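3.2 What people keep on the kitchen table, and why they won't shift it 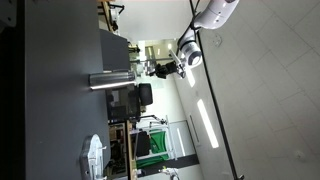
Figure 3. A metal canister lying on its side on a dark grey tabletop.

So what did we want to know from the tea drinkers of Drusbridge? Mostly where they keep their tea, how long they keep it, and whether they can taste the difference when it has gone stale.

I'll own up to a bias before going any further. I grew up in a house where the tea lived in a tin by the kettle and that was that, so when Noémi Barta and I started knocking on doors in November I fully expected everybody else to do the same. They don't! Of the 275 households that let us in, 62 kept their tea in the box it was sold in, often with the flap torn off, and 41 had it in a glass jar on a windowsill (my mother would have had words).

The jar people were the ones I enjoyed most. They knew perfectly well that light is bad for leaf tea, and several told us so before we'd asked, but they liked seeing how much was left. One man in Hollis Road had three jars in a row and had never labelled any of them. He went by smell, and he got all three right while we stood there.

Tins were a different matter. People got attached to them. We heard about tins that had come from a grandmother or a seaside shop, and quite a few had lids that no longer shut properly, which rather spoils the point of having a tin. Hubert Stępień, who ran the tasting sessions with me, thinks a bad lid does more harm than clear glass. I'm not so sure, and our numbers are too small to settle it (see Section 4.1 for the lid scores, such as they are).

On taste, I had hoped for something tidier. We poured 2,655 cups over the whole study, all of them the same plain black leaf, and the fresh and the six-month-old tea were mixed up far more often than I would have guessed. Milk made it worse. Those who drank it black did a bit better, though they also took longer to answer and tended to ask for a second cup, so I wouldn't lean on that too heavily until we've run the timed sessions again.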